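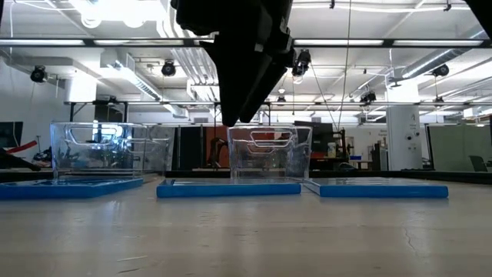

I've been saving my own seed for years now, badly, in envelopes I forget to label, so when the Mester seed farm at Plindatar announced a winter open day I had the car packed before I'd finished reading the email. I'm a backyard grower with a lot of beans and very little system. My sorting happens on the kitchen table, on dinner plates, and then somebody wants dinner. What I want is a proper set-up: flat blue trays with a raised rim like these, three in a row on a pale grey tabletop, and a clear plastic bin within reach for the chaff. I came home from Plindatar more convinced than ever (my husband is less convinced, as it's his shed).

The drive out was lovely, all fog and wet sheep until the turn-off at Wida, where it suddenly cleared and we had sunshine the rest of the way. Take the second Wida turn-off, by the way. The first one looks right and the sign even says Mester, but it puts you on the farm's back track and there's a locked gate at the end of it. We did this. So did the people behind us, who then had to reverse out before we could!

Parking is in the bottom paddock and it was boggy. Wear boots. I saw a woman in white sneakers and I still think about her.

Entry was four dollars and kids were free, and for that you got a walk around the whole place with Alfie Blackburn, who grows most of the beans and pumpkins and can talk for two hours without seeming to need a breath. I loved him. He started us in the drying shed, which smelled like hay and old cupboards, with tomato seed spread out on fly screens all the way down one side. They ferment it first, three days in a bucket with its own juice until it goes foul, then rinse it and dry it. I've always skipped the fermenting and just smeared mine on paper towel. Alfie was polite about that but he did close his eyes for a second.

Then the cleaning room, my favourite. There's an old winnower with a wooden hopper and a hand crank, and they let the kids have a turn at it. Lentils and dust go in the top, a great cloud of rubbish blows out one end and clean lentils patter down into a drawer. I had a turn as well. I may have had two turns – there wasn't a line by then, I checked.

They still finish the beans by hand. Anything split, wrinkled or the wrong colour comes out, and the off-types get a tub of their own, and Alfie plants a few of those each year in a row behind the house to see what they do. One of them is now a proper variety in the catalogue, a speckled climbing bean they've called Wida after the creek. I bought a packet, obviously. It holds 200 seeds, far more than I have fence for, so if you live near me you're getting beans.

After that we walked up to the isolation plots, where there isn't much to see in winter apart from broad beans and a few leeks left to go to seed. It was worth the hill for the talk, though. I finally understand why my pumpkins came out as those strange bald things last summer. They'd been crossing with the neighbour's zucchini, same species, and the bees had simply gone over the fence. Alfie tapes his female flowers shut the night before they open, pollinates them himself in the morning and tapes them up again. Ordinary masking tape! I'd pictured something far more technical.

Lunch was from the Alhassan van, parked next to the water tank. Go early. By the time we got down the hill the lamb flatbreads were finished, but I had the lentil soup with lemon and a big piece of bread and it was so good I went back for a second cup. The tea was free if you'd brought a mug. We hadn't brought a mug.

The shop is a trestle in the packing room and it was a bit of a scrum. They take cards but the machine kept dropping out, so bring some cash. Garlic was sold out, and so were the potato onions, which I'd really had my heart set on. You can put your name down for the next lot and they'll post them. I came away with the beans, a purple carrot, some rocket I didn't need and a little brass sieve that was marked down because of a dent in the rim.

If I had one grumble it would be the toilets – one portaloo for the lot of us, down past the chook yard, with a latch that only catches if you lift the door. And the tour was hard to hear from the back, so push forward if you can.

They're running another day in August, when the broad beans should be in flower and they'll be doing a grafting session in the afternoon. Same price, and you need to book for the grafting. I've put my name down already and I'll be bringing boots, cash and a mug. If anyone from this side of the range wants a lift there's room for two in the back, as long as you don't mind sharing with a bag of sheep manure on the way home.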